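Dolard Owners and Renters Board > Heating, Damp and Air > Condensation behind bed, outside corner

slatwall_77
Joined May

I have a bedroom on the north-east corner of a two-storey brick veneer house. The bed is in the corner and the headboard is against the outside wall. In winter I get mould on the plaster behind it, from the skirting up to mattress height. The rest of the wall is clean. Room is heated to 18 overnight, door closed, two people sleeping. Is this a leak or condensation, and is there a fix that doesn't involve moving the bed?

Marthinus Van Wyk
Moderator

Condensation, going by the pattern. A leak doesn't stop at the edge of a piece of furniture. Outside corners run colder than the flat wall next to them, and a bed pushed against the plaster stops room air from warming it. The surface falls below the dew point for part of the night and stays damp into the morning.

Get a humidity meter and log it at 6 am for a fortnight. Put the sensor behind the headboard, near the skirting. A reading from the middle of the room won't help you.

quoin
Agree it's condensation. Disagree that he needs a fortnight of logging to find that out. Pull the bed out 75 mm, wash the wall, repaint, see what happens by spring.

Marthinus Van Wyk
Moderator

He asked for a fix that leaves the bed where it is. The log tells him whether the problem is moisture load or surface temperature, and those have different fixes. If the room air is at 70 per cent by morning, ventilation comes first. If it's at 50 and the wall still goes mouldy, it's the insulation.

slatwall_77
Logged it. Middle of the room 64 per cent at 6 am, behind the headboard 83. Wall surface 11.5 degrees, room air 17.5. The bed frame has open slats at the head, so I had assumed enough air was getting through.

Esmaeil Azimi
Slats help above the mattress. Below it you have the mattress edge against the wall, and that is where your mould is. What is under the bed? If it is full of storage tubs there is no path for air from the floor up, and the slats above make little difference.

Also check the cavity. I had the same fault in a Dasholm unit and the batts had slumped in the corner bay, leaving a gap at the bottom. It took 3 boards off the outside to find it.

slatwall_77
Tubs, yes, wall to wall. Will clear them. It's brick outside so I can't pull boards. Could I use a thermal camera?

quoin
A thermal camera will show a cold corner. Every corner is cold. You'd need someone who can read the difference, and Urban charged me 553 for that visit. Their report said to move the bed.

Esmaeil Azimi
That depends on who does it. A missing batt has a hard edge at the stud line and an ordinary corner fades out gradually. Do it early in the morning with the heating on and it is not hard to read.

lultudthorpe_lodger
Different angle: paint. Mine was a dark blue-grey matt and the marks didn't show until they were well established. I'd use a washable low-sheen in a pale colour on any outside wall behind a bed. It won't stop condensation but you'll see it sooner.

quoin
Colour is irrelevant to the fault.

lultudthorpe_lodger
I said that. It's relevant to finding it. House was built around 2000 and I lost a whole winter to not noticing.

Marthinus Van Wyk
Moderator

Keep it on topic, both of you. slatwall, order of work: clear under the bed, leave the door ajar overnight, log again. Spend nothing until you have the second set of readings.

slatwall_77
Second set. Tubs gone, door ajar, heating unchanged. Room 56 per cent, behind the headboard 71. Wall surface up to 12.8. Outside temperatures were much the same for both runs.

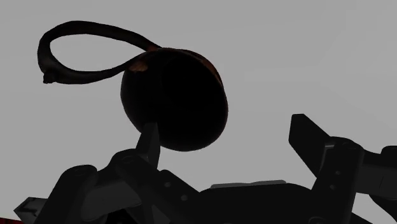
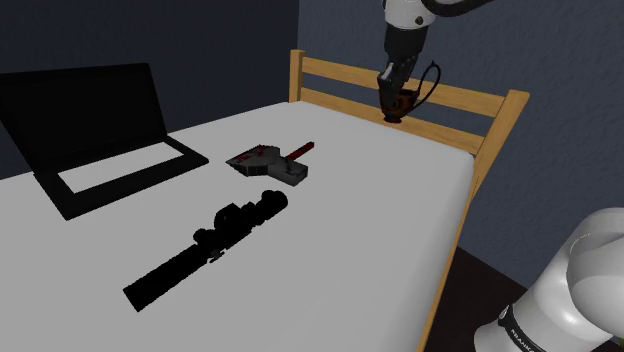
Second picture: dark walls, light wooden headboard with two horizontal slats.

Esmaeil Azimi
71 is under the level where I would expect new growth on clean paint. Wash it down, let it dry properly and look again in a month.

quoin
And if you pulled it out 75 mm it'd be lower again.

slatwall_77
I measured. With the wardrobe door open I have 40 mm to spare. I'll try 40 and post the numbers.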